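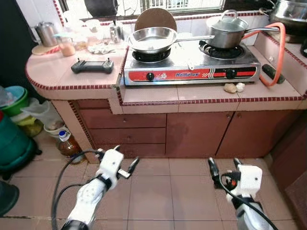 The purpose of the visit to the Zekanska workshop at Skesness, on 15 Jan 2026, was to form a view on whether machines can yet take over ordinary kitchen chores in supported housing. Skidgate Housing had been asked to consider a place in the Picard trial, and the party was made up of staff from housing management, care and property services. Most of the morning was spent on the cooking area. The layout is one that many of our residents would recognise: a two-burner gas stove on a tiled counter, with a frying pan on the left burner and a lidded saucepan on the right, and drawers and cupboards beneath. Two arms with black-fingered grippers work from the front of the counter, on the side where a person would stand.

Our hosts began with a short talk on how chores are chosen. Each is broken into small steps, and a step is not accepted until it has been repeated 200 times with the same starting layout. After that the layout is changed. We were told plainly that results fall when this happens, and that a pan turned to face the other way can be enough to stop a step that had been going well.

The party then watched a series of pick-up and put-down tasks. Larger items with a firm handle were dealt with steadily. The pace was slow. Moving one saucepan from the stove to the counter took 25 seconds, which a member of our care staff compared with the two or three seconds needed by a resident with good use of both hands. She added that for a resident without good use of both hands the comparison would be rather different, and the party agreed that this should be kept in mind when the trial is discussed.

Small and light objects were covered in the second session, at the sink. 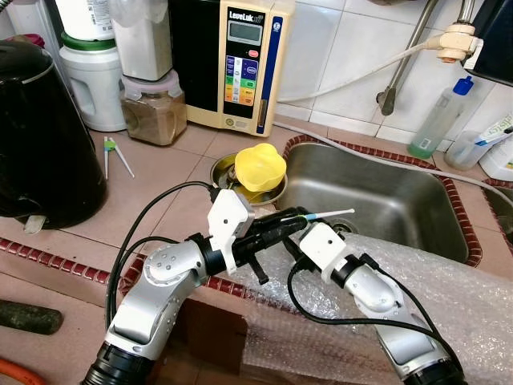

Could a resident be left alone in the kitchen with one of these machines?

Unattended use is not being offered at present, and Zekanska does not expect to offer it during the Picard trial. A trained member of staff must be in the room and within reach of the stop button whenever the arms are powered.

We asked in some detail about water, as splashes and wet surfaces are part of any kitchen. The arms have not been tested under running water. Washing up is on the list of chores for later study, and drying up has been put ahead of it. Wiping a worktop is considered to be nearer, although the workshop does not yet have a good way of telling whether a surface is clean.

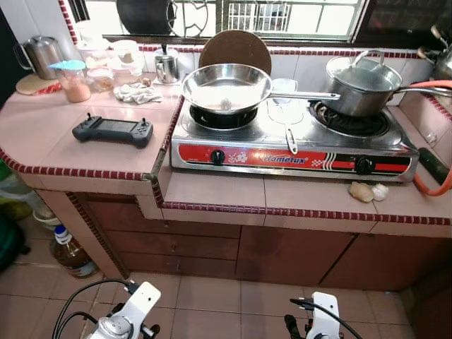

Our property services staff were chiefly concerned with what would have to be altered in an existing flat. Very little of the present fitting out is special to the work, and we regarded this as a point in favour of the trial. The stove is a domestic model with an orange gas hose beside it, the pan handles are long and lie across the burners, and a crumpled white cloth, storage containers and a small mug share the counter. Several of our older kitchens are laid out with less room than this. Space for the arms in front of the counter would be the main difficulty, and a resident who uses a wheelchair could not share it.

The power supply would also need attention. Zekanska has asked for a separate circuit in each flat, and property services has put the cost at £400 per kitchen before redecoration.

It is the view of the party that the machines seen at Skesness can carry out single steps of a chore under supervision, and that they cannot yet carry a chore through from start to finish. Clearing a table and putting items away are the closest to being useful. Cooking on gas should be left out of any trial in our properties.

We recommend that Skidgate Housing offers 3 empty flats to the Picard trial, with no residents taking part at this stage. A second visit to the workshop has been requested for February, when the party hopes to see the drying-up work. Staff who wish to attend should inform their line manager.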